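Why I Gave Up on the Big Light 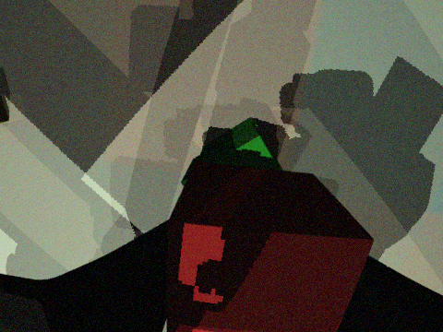

Red block, green block, plenty of shadow.

I moved into the flat over the old bakery in Clumau in November, and for the first month I lived under one bulb. You know the kind. Middle of the ceiling, very bright, makes everybody look like they have the flu. I cooked under it, read under it and ate my toast under it, and by about dinnertime every night I was in a bad mood and couldn't tell you why.

Then the bulb went. I had no ladder (the ceilings up here are silly high) so I dragged the little lamp in from the bedroom and put it on the floor next to the couch, meaning to sort it out in the morning. I stayed up until midnight reading. The room looked like somewhere I would want to visit! I still haven't replaced that bulb.

So this month's letter is all about lamps, and I apologize to those of you who wrote in asking for more soup. Soup is coming.

My first real buy was at the Vandenberghe flea market, the one in the parking lot behind the train station. I paid 23 for a brass reading lamp with a bent neck and a plug I didn't trust one bit. The repair counter at Kisoditz put a new cord on it while I had a coffee across the street. If you buy old lamps, please do this. A cord that feels stiff or sticky has had its day, and so has any plug that wobbles.

After that I went a little wild. There's one on the kitchen counter now, tucked in the corner by the bread box, and one on top of the bookcase pointed up at the ceiling. That last one does more for the room than all the others. The light comes back down soft and you can't see where it's coming from. I tried it pointed at the wall first and got a big hard shadow of my fern, like a hand reaching for the door. Fun in October, less fun when you get up for a glass of water.

A few things I've picked up, for anybody who wants to try it. Put lamps lower than you think. Anything at shoulder height when you're sitting down is good. Buy warm bulbs and buy them all at once, from the same box if you can, or you'll end up with one corner yellow and one corner pink like I did. For chopping onions or sewing on a button you want the light coming from the side you don't work with, so your own hand isn't throwing a shadow over the job. I'm left-handed, and every desk lamp I have ever owned was on the wrong side until this winter. Forty-some years of squinting!

Shades are their own headache. I wanted a green glass one and found it in the window at Grurnmont, priced at 146, and I walked past it four times before I went in. It was for a bigger base than mine. I came home with a plain paper shade and a bag of licorice, and the paper one is lovely, if a bit crooked.

One of you asked about candles. I love them, but I have a cat who thinks her tail is fireproof, so it's the battery kind for me. They look fine from across the room -- just don't get close.

If you have a lamp you're fond of, write and tell me about it. I'd love to hear from the folks with those dark north-facing kitchens especially, as I have a friend who is about to move into one and she's already grumbling. I'll put the best tips in the next letter, right after the soup.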